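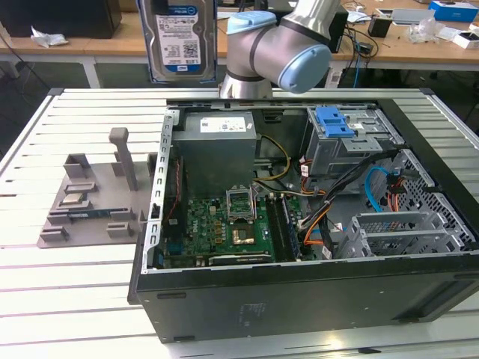 I've been trying to get through October without buying anything I could repair or do without. The rules are loose. Food, gas and medicine don't count, and neither does anything I'd already promised to someone. Everything else waits until the month is over. The old desktop has been the main test so far, and it's lying on its side with the panel off and the CPU socket open. A new one would be easy to order. I priced the used part I want at 40 dollars and wrote it on the list instead.

The list is on the fridge. When I want something, I write it down with the price. At the end of the month I'll read it over and see what I still care about. So far I've crossed off 3 things on my own, including a rain jacket from Vornent that I wanted badly for one evening. My current jacket leaks at one shoulder. I put seam tape on it and walked to Vondarside and back in the drizzle, and my shirt was fine.

Other things have gone less well. The kettle quit in the first week. I boiled water in a saucepan for a few days and got tired of it, and then found a kettle at the thrift store in Dunne. That was cheating — I've written it down as cheating.

The part I didn't expect was how much of my shopping happens after 10 at night. I'm not short of anything at that hour. I'm just sitting there with the phone. I took the Olteck store app off mine and haven't missed it much, though I did look at the website twice.

My guess is I'll come out 100 dollars ahead, maybe a bit more if the car behaves. I'd like to put it toward new tires, which I do need before the snow. The lamp in the hallway is next. It needs a switch, and I think there's one in the garage.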